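Stair nosing

Stair nosing is the front edge of a step, the bit that sticks out past the riser below, and also the name for a separate strip fixed on that edge. The two meanings get mixed up a lot, in catalogs especially. In this article "nosing" means the edge in general and "nosing strip" means the fitted part.

Terms

Tread - the flat part you step on.
Riser - the upright part between treads.
Going - the horizontal run from one nosing to the next. Not the same as tread depth, because the overhang isn't counted twice.
Overhang - how far the tread sticks out past the riser face. Also called projection.
Return nosing - a short piece that carries the edge profile around the open side of a tread. Mostly on stairs with an exposed side.
Landing nosing - same profile as the treads, used where the top step meets the floor.

Purpose

The overhang gives the foot more room without making the whole flight longer. Matters most going up. Going down, the edge is where the weight lands, so most slips start there and most wear shows there first. A strip can add grip, protect the edge from chipping, or make the edge easier to see. Many do all of these, some only one.

On carpeted stairs the nosing also decides how the carpet turns. A sharp edge cuts through the backing over time. Carpet fitters generaly want a rounded edge, or a strip with a channel that traps the carpet behind it.
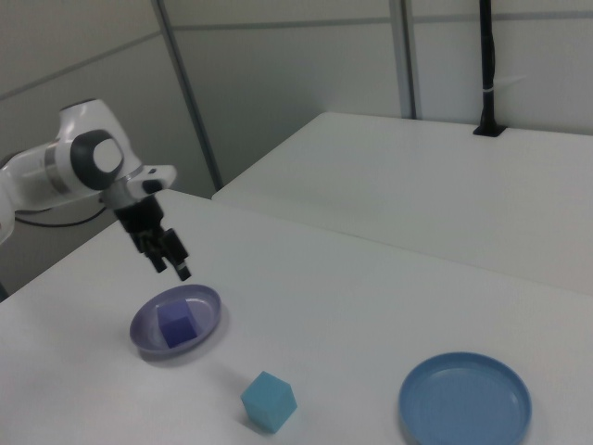 White arm and black gripper above a shallow purple bowl with a cube in it.

Profiles

Square: plain right-angle edge, common on concrete and on steel pan stairs. Chips easily if left bare.
Bullnose: full half-round. The usual one for hardwood treads.
Half bullnose: rounded on top, flat underneath.
Beveled: sloped underside running back to the riser. Less likely to catch a toe. Often asked for in public buildings.
Waterfall: no real overhang, the tread covering just rolls down over the riser. Mainly a carpet term.
Flush: strip sits level with the tread, in a rebate. Needs planning before the tread is finished.

Materials

Wood. Oak, ash, maple, beech. Softwood nosings dent fast. Solid wood edges are sometimes glued to a cheaper board tread, fine as long as the joint sits back from the line of heaviest wear.

Aluminum. Most common for separate strips. Light, cheap, easy to cut on site. Usually grooved, or made with a channel for a grip insert. Bare aluminum can leave gray marks on pale carpet, so anodized is prefered.

Brass and bronze. Traditional in theaters, hotels, banks. Heavier, dearer, darkens with handling. Polished brass with no insert is slippery.

Rubber and vinyl. Schools, hospitals, back stairs. Glued down, covers the whole edge. Quiet underfoot. Shrinks a bit if laid cold, gaps open at the ends.

Stone. Edge is normally worked from the same slab as the tread. Grip comes from sawn grooves, a honed or flamed band, or an inlaid strip.

Cast iron. Mostly older factories and stations. Cast with a cross-hatched face, set into wet concrete with anchors.

Grip inserts

Inserts are made from mineral grit in resin, rubber, or textured PVC. Grit lasts longest but is rough on bare feet and hard to mop. PVC is easy to clean, wears smooth in busy places. Most channel strips let the insert be swapped without lifting the metal.

Color matters too. An insert close in color to the tread does nothing for visibility. Contrast should hold up in the actual lighting of the stair, not just in a sample book. A second stripe set further back on the tread is a bad idea - it can be read as the edge. 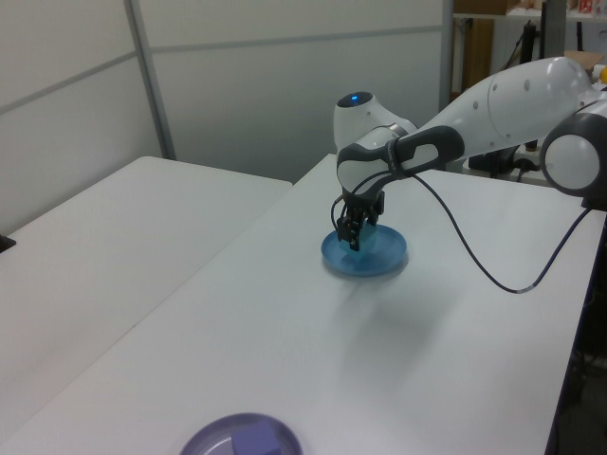 Two-finger gripper over a white table, blue plate in the middle.

Fixing

Screws with plugs, adhesive, or both. Screws alone tend to loosen on chipboard. Adhesive alone depends on a clean, dry, flat tread, which old stairs rarely have. In new concrete, strips with anchor legs are cast in during the pour. Retrofit strips on concrete get drilled and plugged.

Strips are cut slightly short of the full width so they don't bind against the wall or stringer. A strip that rocks is worse than none and should come off until it can be refixed.

Regional use

In Stateo the older public stairs have slate treads with a double sawn groove and no metal at all. In the Norðdahl district timber stairs are common and the nosing is often a replaceable ash strip, tongued into the tread, 16 mm thick. The Saveck town hall stair has 69 steps, with brass strips on the lower flights only. The Clotov covered market has cast iron nosings from the first build, 2 of them later recast in aluminum.

Maintenance

Grooves fill with grit and floor polish and then stop working. Stiff brush, plain water, mild detergent. No wax on or near the edge. Loose screws, lifted ends, and worn inserts are the usual faults.

See also

Baluster
Newel post
Stair rod
Stringer
Tactile paving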